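# recetas-clesora

Os dejo por aquí mi colección de recetas de casa: 290 fichas en Markdown, casi todas de mi abuela y unas 42 sacadas de libretas prestadas. Las cantidades van en gramos — salvo el aceite, que en mi familia siempre fue «a ojo», ¡lo siento!

- `dulces/`: lo más completo
- `guisos/`: a medias, lo retomo en julio
- `indice.csv`: título, raciones, minutos

Si falta el tiempo de horno, poned 12 minutos y vigilad. 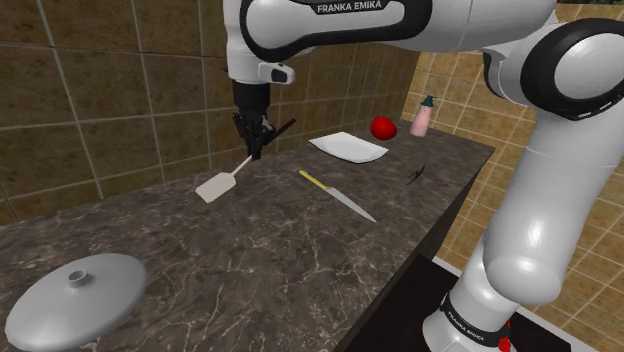
Lakmal Cassim me escribió que las lentejas piden el doble de caldo, y ya lo he cambiado en la ficha.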